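Kolow Park ground check, home end and clubhouse
Jul 13, 2023
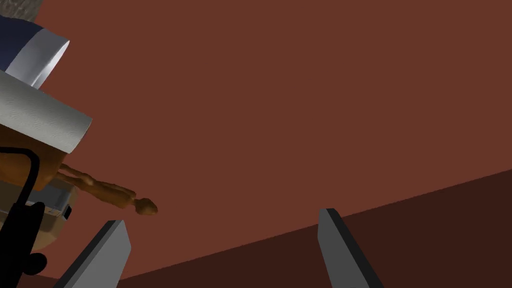 Wall and floor, reddish-brown over darker brown

Pitchside boards - 2 loose by the dugout, Casex one worst. Refix before the friendly.
Goalposts - OK. Net pegs short at far end, orderd more.
Floodlights - OK. Timer still wrong since February.
Stand rail - wobbles at the top step. Tape off for now, needs a proper bolt.
Fire exits - clear. Sign over the bar door faded.
First aid box - no ice packs!! Plasters fine.
Turnstile - counter reads 2827, not reset. Sticks a bit.
Car park - pothole by gate, almost 100 mm deep. Fill it.
Zikinine banner - ties ok, recheck if windy

Rest next visit, ran out of tme.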